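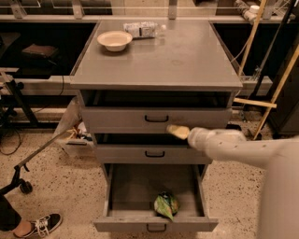 The Cledari arm at the drawer unit, all three drawers open to some degree, snack bag in the bottom one.

Cledari Tidy Arm, 26-day rental from Hartley
Our rating: 2 stars out of 5, with a third held in reserve for the next firmware

The brochure for the Cledari has a lot to say about reclaiming your evenings. I can report that my evenings in April were spent crouched on the floor of our Broststead workshop, watching a pale plastic elbow think about a drawer.

We took it on Hartley's short-term plan, which gets you the arm, the gripper, a licence for the Arkow control software and a phone line staffed by very patient people. Setup took most of a morning. The instructions are clear until the calibration chapter, where they seem to have been translated out of English and back again by somebody with a train to catch.

The work we gave it was dull on purpose: pull a drawer open, put a thing in it, push the drawer shut. Bowl, bottle, bag of chips. Three grey drawers with chunky black U-shaped handles, which I would have called the easiest handles in the world to grab. The Cledari regards each one as a fresh philosophical problem. It does fine at opening. Of 26 logged runs at the top drawer, it got the thing open in 23, and the motion is lovely when it comes off – slow, smooth, a bit smug.

Closing is where the money leaks out. It nudges, decides the job is done, and moves on to the next drawer with a finger's width still showing. By mid-afternoon the whole cabinet looks burgled. The bottom drawer is the worst of it, being at the very end of the arm's comfortable reach, and soft packaging makes it worse again. A chip bag with one corner over the drawer front will stump it for around two minutes, after which it asks for help in a cheery blue dialogue box.

Arkow itself is better than I'd feared. Teaching a new position is a matter of dragging the wrist to where you want it and tapping save, and the colour-coded run history is useful. I'd pay for the software alone if they'd sell it that way. They won't, I asked.

Noise: modest. Speed: that of a teenager asked to empty the dishwasher. The supplied cables are generous in length and have ambitions to live on your floor.

Hartley collected it on time and refunded the deposit without a fuss. If your drawers are at waist height and your belongings are rigid, add a star. We've gone back to closing ours with a foot.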